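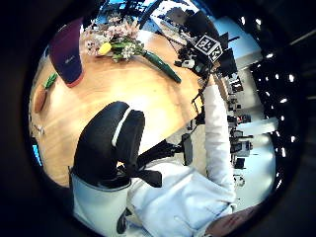

A chair pulled up to the table, the traditional starting position.

How to Sort Out a Drawer Full of Household Paperwork
by Alby Baxter

Every home has the drawer. Ours was in the kitchen for years, then it filled up and we did the sensible thing, which was to start a second drawer. By the time I got serious there was also a tote bag.

What finally moved me was a furnace repair. I paid $976 to a man with a very clean van, and three weeks later, hunting for a takeout menu, I found the service plan that would have covered it. I had been paying into that plan for 19 months. I put the menu back and ordered nothing.

What follows is the method I've used since, on my own papers and on those of two relatives who made the mistake of complaining near me. It takes one long afternoon for a typical household and a weekend for a household like my uncle's.

What you need

A table you can take over until bedtime
A chair you can stand for several hours
Six large envelopes or shallow boxes
A marker
A pencil
A paper recycling bag
A second bag for shredding, clearly different from the first
A box of file folders

You don't need a labeling machine. I bought one, a Brakska, and spent the better part of a January morning making a label for the labeling machine. You don't need a filing cabinet yet either. People buy the cabinet first and then feel they've done something, and the cabinet sits there with a spider plant on it.

Step 1: Get it all in one place

Go around the house and collect every piece of paper that came from a company, a school, a doctor, an employer or the government. Check the car. Check the coats. Check inside cookbooks, where I found a property tax notice marking a recipe for lentils.

Don't read anything. This is harder than it sounds. The first thing you pick up will be a letter from an old landlord and you'll want to sit on the stairs with it and get mad all over again. Put it on the pile. You can be mad at four o'clock.

Open all sealed envelopes now and throw out the envelopes, the return envelopes, and the glossy slips about credit cards. A pile usually loses a third of its height at this point, and it's fine to feel smug for a minute.

Step 2: Label six boxes

Write these on the boxes in big letters:

DO SOMETHING
HOUSE
MONEY
PEOPLE
THINGS WE OWN
SHRED

Recycling goes straight in its bag and doesn't need a box.

House is the lease or mortgage, utilities, home insurance, repairs. Money is bank, taxes, loans and pay stubs. People is anything about a human being or a pet: birth certificates, shots, report cards, the dog's license. Things We Own covers the car, the appliances, warranties, and manuals for items that are still in the building.

You may feel your life is too complex for six boxes. I felt that too, and drew up a system with 14, including one for "correspondence, general." It lasted until the first piece of paper that could go in three of them. Six is plenty.

Step 3: Sort fast and badly

Pick up the top sheet. Find out who sent it and when. Put it in a box. Pick up the next.

You're allowed a few seconds per sheet. If you can't decide, it goes in whichever box your hand was already heading for. Anything with a deadline, a balance due or the words "final notice" goes in DO SOMETHING, and you carry on without opening a new tab in your head about it.

Mute your phone and leave it out of reach. I know somebody who stopped to look up one old account number and surfaced forty minutes later with a firm opinion about patio heaters. It was me, and we don't have a patio.

Every hour, stand up. Drink something. Empty the recycling bag where you can't get at it.

Step 4: Deal with the deadlines

Now take the DO SOMETHING box and put it in date order, oldest on top. Some of it will have expired quietly on its own. The rest splits into things you can finish today and things that need a phone call during business hours, usually to a department that closes for lunch.

Pay what can be paid. Sign what needs signing. For each call you have to make, write the number, the account number and the one question you want answered on a single sheet of paper, and clip the letter behind it. When you finally get through to a person you'll have ten seconds before they ask you for something, and you want to be holding it.

While you're on the call, write down the name of whoever you spoke to and what they said would happen. I once told Manard, who handle our water heater lease, that "a guy" had promised me a refund. They were very kind about it and there was no refund. 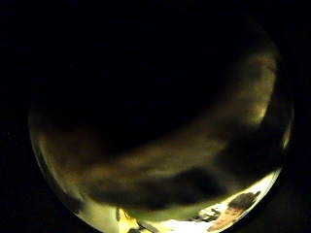 Step 5: Decide what to keep

This is the part people get wrong in both directions. My mother kept every electric bill since the invention of the meter. My cousin threw out the title to his car.

A reasonable starting point, which you should check against the rules where you live:

Keep forever: birth, marriage and death certificates, adoption papers, military records, citizenship papers, wills, anything from a court.

Keep as long as you own the thing: deeds, titles, receipts for major improvements, warranties, the manual for the dishwasher.

Keep for several years: tax returns and whatever backs them up. If your taxes are at all interesting, ask a professional how long. If you have no idea whether your taxes are interesting, same advice.

Keep for a year or so: pay stubs, bank statements you can't get online, medical bills that have been paid.

Let go: utility bills once the next one shows your payment, expired policies with no open claims, ATM slips, the manual for the bread maker you gave to your sister.

Things that feel important and aren't: the cardboard card your new bank card came glued to; privacy notices; any letter that begins "Your account remains unchanged."

Step 6: Make the folders

Go through each box again, slowly this time, and make a folder only when you have three or more papers that belong together. Use the pencil for the tabs. You'll rename half of them by Wednesday.

Name folders after the word you'd say out loud if you lost the thing. Nobody in my house has ever yelled "Where's the motor vehicle documentation?" The folder is called CAR. We have one called TEETH and one called THE ROOF, and THE ROOF is thicker than I'd like.

Inside each folder, newest goes in front. That's the whole rule. If you find yourself buying colored dividers, go for a walk.

I use the plain Declercq folders that come from the stationery shop in Potthorpe, mainly because the owner will sell me a handful at a time. The warehouse place sells them by the 500, and a person who owns that many folders starts to invent reasons for them.

Step 7: Get rid of the rest

Shred anything with an account number, a Social Security number, a signature or a medical detail. A cheap shredder will do a household, though it will need to lie down between batches. If you have more than one bag, look for a community shredding day at a bank or library. You get to watch your phone bills go into a truck, and I can recommend it as an outing.

Take staples out if your shredder asks you to. Mine asked by catching one and making a noise like a goose.

Step 8: Set up a landing spot

None of this holds if new mail goes back in the drawer, and it will want to. Put one tray where you actually drop the mail, even if that's an ugly place for it. Ours is on top of the microwave. There was a handsome wire basket in the hall for a while and we all walked past it.

Open mail over the recycling. Whatever survives goes in the tray. Once a week, or once every 2 weeks if you live quietly, take the tray to the table and clear it: pay, sign, file, toss. With the folders already made it takes less time than a pot of coffee.

If things go wrong

You ran out of day. Stack the boxes, unsorted papers on top, and put them somewhere annoying. In front of the television works.

Somebody else in the house "tidied" the boxes. Start again at Step 3 and say nothing until you've eaten.

You found money. Uncashed checks go stale, often after six months, so call whoever issued it and ask for a new one. Gift cards are worth a look too. I found one for a restaurant that is now a tire shop.

You found a letter you'd rather not have found. Put it in PEOPLE, toward the back. It can have its own folder later, or you can leave it where it is until the next time you do this, at which point you'll have forgotten again and get the full effect.

What to do with the empty drawer

Take it out, wipe it, and put something large in it right away. We went with the waffle iron.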